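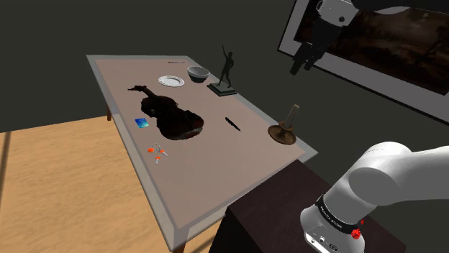 Tabletop Tidy: Building and Testing a Single-Arm Sorter in Simulation
Obadia Obura and Everaldo Furtado
Final report, 2025-05-18

1. Background

Our project started in the shared workshop at Kindby, where members leave small items on the long table at the end of the night. We wanted an arm that could pick those items up one at a time and put them in a bin. We had one semester and one bench, so we built the table and the arm in simulation first and the wooden pedestal for the real arm second. We call the software Sollell.

2. Simulated setup

The arm stands on a dark pedestal against the near end of the table. We chose household objects that differ a lot in shape: a violin, a plate, a bowl, a thin utensil, a statuette, a knife, a candlestick with a candle, a blue card and a bunch of keys with orange heads. The front third of the table is kept clear so the gripper has somewhere to set things down before moving them to the bin.

Each run begins with the gripper empty and raised above the table. The program picks a target, plans a path, closes the fingers and lifts. A lift counts if the object stays in the grip for 3 seconds.

3. Results

We ran 952 attempts. The lift failed in 362 of them. The card was the worst object, as the fingers tend to push it along the tabletop. The keys were second, mostly because the ring and the blades move separately. The bowl was easy once we told the planner to grip the rim. The statuette tipped over whenever the path came in too low, and raising the approach height fixed most of that.

The violin gave us trouble of a different kind. Its collision shape was too simple, so the fingers stopped short of the narrow waist. Everaldo redid the shape and we repeated the violin runs.

4. The pedestal

Obadia cut the parts for the real pedestal in the workshop. The first version rocked when we pushed on it sideways. We added a brace across the back and 22 screws, and it has been stable since.

5. Remaining work

The bin routine is written but has only been tried with the bowl. The real arm will be mounted in September. Before then we need to measure the workshop table again and correct its height in the model.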